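Getting Paper Forms Back: A Study of Parental Reply Slips at Skimbridge Primary

Student project report, Community Communication module
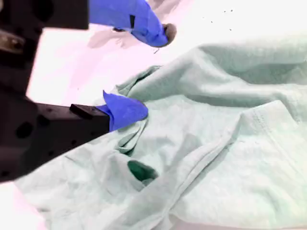

The project began with a complaint from the school office. Skimbridge Primary sends home a reply slip for nearly everything: trips, photographs, school dinners, swimming, the harvest lunch. The office staff said that too many slips came back late or not at all, and that they spent a good part of each Wednesday ringing parents. We were asked to find out why, and to suggest changes that would cost little or nothing.

There were two of us on the project, Bogumił Tomaszewski and Gertraud Wieser. Bogumił did the interviews and Gertraud looked after the slips and the records. We wrote this report together.

1. Background

The school moved part of its communication to a text message service two years ago. Paper was kept for anything that needs a signature. A letter goes into the book bag, the slip is at the foot of the page, and the parent is asked to cut it off and send it back. The class teacher collects the slips in a plastic wallet and hands them to the office when there is time.

We read some earlier student work on the same question. A report by a student called Salazar, kept in our department, looked at library reminder letters in Voltow and found that the date by which people had to answer was often hard to find on the page. We used the same idea when we looked at the school's letters.

2. What we did

We followed one letter, the permission letter for the September visit to Graller Mill. It went to 100 families across the junior classes. We wrote down the day each slip reached the office and whether it was filled in properly. Names were removed before we took any records away.

We also asked parents at the gate if they would talk to us. 44 agreed. The conversations were short and took place at home time, at 3 in the afternoon, so parents who use the after-school club are not well represented. This is a weakness in the project and we come back to it in section 5.

Lastly, we collected old letters from the office drawer and compared how they were laid out. We looked at where the date was, how long the letter was, and how many separate things the parent had to do.

3. What we found

By the date printed on the letter, 60 slips had come back. Most of the rest arrived during the following week, after the office had started ringing. A few never arrived and the school took permission by telephone.

The parents we spoke to gave similar reasons. The most common was that the letter had stayed in the bag. Younger children were more likely to hand it over, and several parents of older children said they had only heard about the mill visit from another family. Some had signed the slip and sent it in, and then been rung up anyway. When we checked, we found signed slips still in the classroom wallets. One class wallet had not been emptied since the letter went out.

The layout of the letters also seems to matter. In the mill letter the return date was in the fourth paragraph, after a piece about packed lunches and suitable shoes. The slip itself had no date on it, and once it was cut off there was nothing left to say which trip it was for. Two of the older letters had the slip printed on the back of the payment details, so a parent who returned the slip lost the details.

Parents with more than one child at the school found it annoying to fill in the same emergency contact on each slip. One mother said she had written her telephone number so often that she now left it blank, as the school must have it.

4. Suggestions

Put the return date at the top of the letter in bold type, and again on the slip.

Print the name of the trip on the slip.

Send a text message on the day the letter goes home, telling parents to look in the bag.

Empty the classroom wallets every day. A child from each class could take the wallet to the office with the register.

Stop asking for contact details the office already holds. A box to tick if anything has changed would do.

5. Limits of the project

We followed a single letter in a single term. A trip letter may get a better answer than a letter about something less interesting. We also spoke mainly to parents who collect their children in person, and these may be the ones who find it easiest to ask a teacher when something is missing. With more time we would have sent a short question sheet to the after-school club families, although it would have been on paper and would have needed returning.

The office has started putting the date at the top. We have not yet been able to measure whether it makes a difference.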